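Final Project Report: Does it matter where you put the lamp? Reading comfort and desk lighting in shared student rooms
Module: People and Interiors, second year
Submitted Jun 27, 2024

1. Background

Most of the rooms in Igwe house are lit by one ceiling fitting in the middle and whatever the student brings. Desks are pushed against a wall, so you sit with your back to the main light and your own head puts the page in shade. Everybody on our corridor complains about it. Headaches, sore eyes, going to the library at ten at night just to read a chapter.

Our question was small on purpose. If you keep the same lamp and the same bulb and only move it, do people read for longer before they want to stop? We were not looking at buying better lamps. Students won't.

There is plenty written on office lighting and a fair bit on classrooms. Much less on bedrooms used as study rooms. The reading we did mostly agreed on two things: light should come from the side opposite your writing hand, and the difference between the bright patch and the rest of the room should not be too big. Neither is followed in our building as far as we could tell from visiting.

2. What we did

We asked for people on the house noticeboard and got 16, all from Igwe house. Each person did 3 reading sessions in their own room on different evenings. Lamp at the back in the middle, lamp on the left, lamp on the right. Order was mixed so that not everyone began with the same one. Ceiling light off in all sessions, curtains shut, after dark. We ran it in January partly for that reason, it gets dark early and you don't have to wait about.

The text was from a plain non-fiction book on canals, set in the same size type, printed on white paper. Dull but not too dull. People read until they felt their eyes wanted a rest and wrote down the time. Then a short form: glare, shadow on page, neck, general comfort, each from one to five.

We borrowed a light meter from the department, a Zesolier, and took readings at the page, at the back of the desk and on the wall behind. Phone apps were tried first and were useless, two phones side by side gave completly different numbers.

Surfaces. We didn't think about these enough at the start. A bare white desk throws light straight back up at you, a dark one swallows it, and a cloth does something in between depending on the colour and weave. We ended up noting the surface for each desk under four headings: bare pale, bare dark, covered pale, covered dark or mixed. Covered desks were more common than expected. People use cloths to hide scratches, or to stop the laptop sliding, or just to make the room look less like a room in halls. 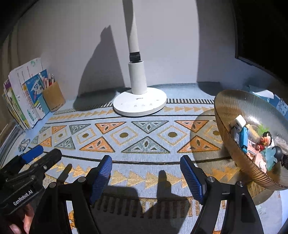 Why does the lamp feel worse when it stands straight ahead of you?
The light comes off the page at the same angle you are looking from, so shiny paper and ink both reflect it back into your eyes and the print looks washed out. Moving the lamp to one side sends most of that reflection away past your shoulder.

3. Results

Side positions did better for most people. Out of the whole group, the centre position got the lowest comfort score overall and the worst glare score by a long way. Left and right were close. Right-handed people prefered the left for writing, as the books say, but for plain reading they didn't care much.

Reading time was messier. Longest single session was 208 minutes, lamp on the left, covered pale desk. That person said they forgot about the study and just got interested in canals. We kept it in but it pulls the average up a lot, so we used the middle value instead of the mean when comparing positions. With the middle value the side positions still come out ahead but the gap is modest.

Meter readings at the page went up to 762 lux, with the lamp bent down very low over the paper. High readings did not mean high comfort. Several people with very bright pages gave poor scores for general comfort and wrote things like "rest of room too black" in the comments box. This fits with the reading on contrast.

Surface: bare pale desks had the worst glare comments. Covered desks of either kind had few. Bare dark desks had almost no glare comments but more about the page looking too bright next to the desk. Groups are far too small to say anything firm, and we never asked anyone to put a cloth on or take one off, so it could just be that people with cloths have different lamps.

Neck scores showed nothing at all.

4. Problems

Lamps were all different. We asked people to use their own because that was the point, but it means a lamp with a tiny hard bulb is being compared with one with a wide shade. Within each person it is fair, between people it isn't.

People knew what we were testing. One form had "obviously the side one" written at the top.

Two sessions had to be repeated when the fire alarm went off. One form got lost and was filled in again from memory the next day – not ideal.

Stopping time depends on tiredness, dinner, phones, everything. We should have fixed the time and counted something else, e.g. lines read.

The stats section was done in Redenano, which the department has a licence for, and it took us far too long to learn. A spreadsheet would of been fine.

5. What we would tell the house

Put the lamp to one side. Costs nothing. Leave a second weak light on behind you if you have one, even a string of fairy lights on the bookcase helps take the edge off the contrast. If the desk is white and shiny put something matt on it. Don't bend the lamp right down onto the page.

For the house itself: two of the rooms only have a socket on one side of the desk, with short lamp leads, so the lamp can't be moved without an extension. Worth fixing when the rooms are next rewired.

6. Further work

Same study with one lamp model for everybody. We asked Grirkero, the shop by the bus station, about borrowing a set and they were willing, but by then the sessions had started. Also surfaces done properly, with the same desk bare and covered, and a matt and a shiny paper for each. Laptops left out completely here – most people read on a screen half the time and that is a different problem.

Forms and raw readings are in Appendix B. Appendix A is the blank form.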